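An Afternoon at the County Crime Lab

I've followed court news for years, and I always wondered what happens between "evidence was collected" and "charges were filed." So when the county crime lab held its open day in September, I signed up the minute I saw it!

Ragnheiður Holst took our group through. We started at the intake window, where every bag gets a barcode and two signatures before it goes anywhere. She told us the lab had taken in 392 cases over the summer, and that each one starts at that same little counter. Then came the ballistics room (smaller than I'd pictured, and very loud) and a long stop at fingerprints, where Asabe Etim let us try to match our own thumbs. I got mine wrong. Twice.

My favorite part was the mock courtroom upstairs. Asabe played a witness while a retired prosecutor went after her about chain of custody, and she didn't flinch once.

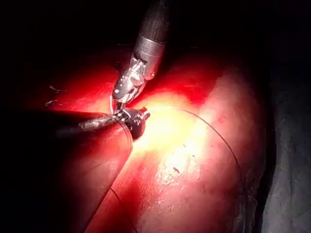 Afterward there was coffee and a question period, which ran long - people mostly wanted to know about backlogs and how long families have to wait. Ragnheiður said it depends on the test, and that nearly 100 cases were still in line that day. Parking is behind the building, by the way, and the tour is free.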